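Home | Forums | Members | Search | New posts

Hurnlow Robotics Board > Hardware > Grippers and End Effectors

Thread: Two-finger gripper on small round fruit, which finger pads?

Print this page | E-mail this thread

fenska_user
Posts: 2627
Jul 27, 2025

Hello all. I want to ask for opinions from people who have more experience with parallel grippers than me. English is my third language, so please tell me if something is not clear.

We have a two-arm setup for tabletop tasks. I am comparing two types of fingers, the Nilard slim fingers and the Eren fingers with the softer pad. The arms are controlled by hand at the moment (teleoperation), and there is no learned policy yet. I want to know what the hardware can do before I blame the software for anything.

The test is simple. One small orange, one plate. Pick it up, put it down, and note if the fruit slips, rolls, or gets a mark on the skin. I did it with 7 different closing force settings for each type of finger. The other objects stay on the mat, so that later we can use the same layout with the tray and the cutting board.

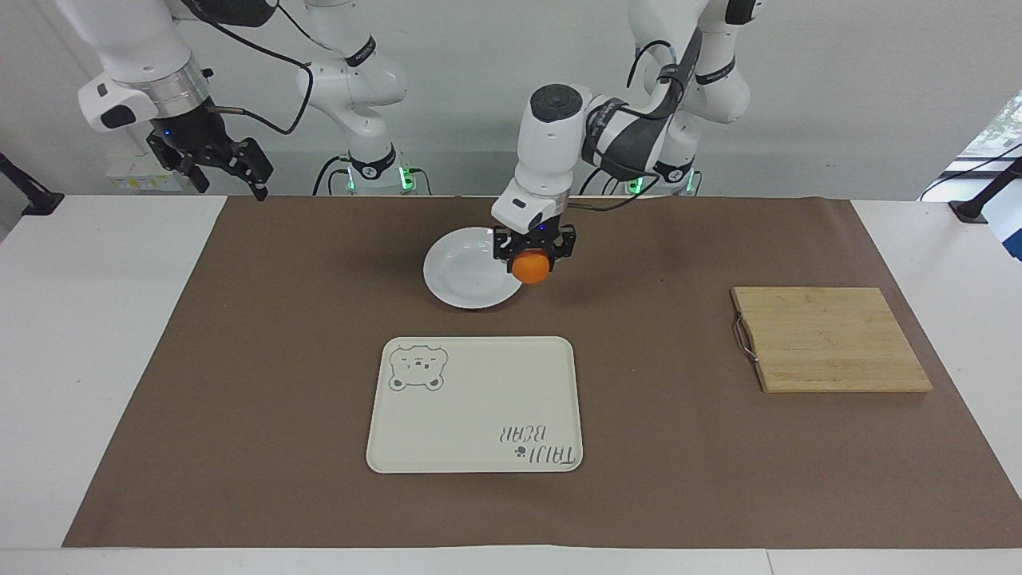 Left arm with the orange at the rim of the plate. Right arm is waiting, gripper open.

What I found so far:

- Slim fingers, low force: the orange turns between the fingers when I move the wrist fast.
- Slim fingers, higher force: it holds well, but two times I saw a small dent in the skin.
- Soft pad: holds at lower force, but the release is not clean. The skin sticks a little and the fruit starts to roll when it leaves the pad.

My question is about the release. Do you open fully in one step, or open a little, wait, and then open the rest?

palletjack_tom
Posts: 388

Open slow. We do the first few millimeters at low speed, pause, and then go the rest of the way. Full speed opening on a round object will always give it a push from one side, because the two fingers never let go at exactly the same moment.

Also, is the plate really what you want under it? A shallow plate with a smooth glaze is one of the worst surfaces for something round. Put a ring of tape down, or a bottle cap, and test the fingers first. Test the plate later.

fenska_user

Thank you. I tried your two-step opening in the afternoon and it is better with the soft pad. With the slim fingers I don't see a big difference.

About the plate I don't agree fully. The final task is to serve food on a plate, so a bottle cap would only give me nice numbers that I cannot use.

palletjack_tom

You would know which part is failing, though. Right now if it rolls you can't say if it was the pad or the plate. Your choice.

mirrorline
Posts: 71

I have another opinion about the approach direction. In the photo the gripper comes from above. For fruit of this size I had better results when the fingers come in almost horizontal, low over the plate, at the height of the middle of the fruit. If you come from above with short fingers, you often grip above the widest part and squeeze the fruit down and out, like a wet soap.

The disadvantage is the rim. You need to pass over it, and with some grippers the body will touch the plate before the fingers arrive. Do you have a head camera? From the side camera it is difficult to judge this distance.

fenska_user

Yes, we have the head view also. I looked through it again after reading your post. One thing to remember is that left and right are exchanged compared to the first photo. The cutting board is on the left side now. 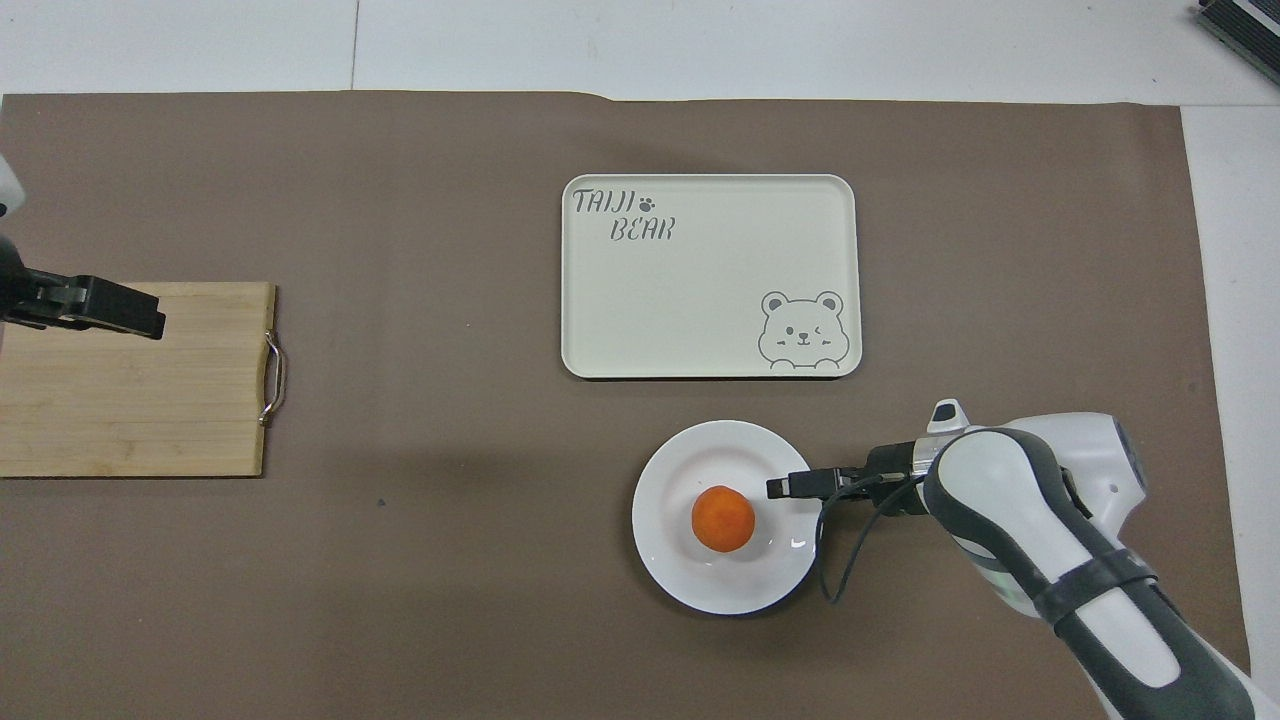

Camera views and depth

In this one the fingers are almost flat over the right rim and the orange is on the plate, just beside them. From the head view I can judge the gap between the fingers and the fruit quite well. What I cannot judge is the height over the plate. For that I still need the other camera, and to look from one screen to the other makes me slow.

The cable near the wrist is also something I want to change. It makes a loop that hangs lower than the gripper in this view, over the plate. I am afraid that it will catch on the rim when I go really low as mirrorline says.

mirrorline

Please fix that cable before you compare anything else. A hanging cable can pull on the wrist a little and then your force comparison is not fair. Two hook-and-loop straps are enough, one before the last joint and one after it. Leave enough slack for the full wrist rotation, and turn the joint to both ends by hand to check.

For the height, a small camera on the wrist helps more than a better head camera. In my experience, anyway.

gantry_goat
Posts: 1140

Going to disagree with the wrist camera advice. When the fingers close on something that size, the fruit fills most of the image and you can't see the plate at all. We bought 4 of them and took 2 off again. A cheap fixed camera at table height, looking straight across the mat, did more for us. You see the gap under the fruit directly.

Also +1 to Tom on separating the variables. A force sweep on a sliding surface is hard to read.

mirrorline

It depends on the mounting angle. If the camera looks along the fingers, yes, you see only orange. Mine is tilted and sits higher on the wrist.

gantry_goat

Fair, ours were mounted straight. I'd still start with the table-height one. It costs less and adds no weight to the arm.

fenska_user

Thank you to everybody. My plan for the next tests:

1. Tie the cable with two straps and check the rotation.
2. Repeat the force settings with the orange directly on the paper mat, then on the plate. (Tom, you win the half of this argument.)
3. Approach from above and approach from the side, same fingers.
4. Put a small camera at table height.

I will keep the soft pad for now and write the results in this thread. If somebody has used the Eren pad for a longer time, I would like to know how often you replace it.

palletjack_tom

Half is fine with me. On the pads, wipe them with alcohol before you decide they are worn out. Citrus oil makes them feel strange long before the rubber is gone.

Print this page | E-mail this thread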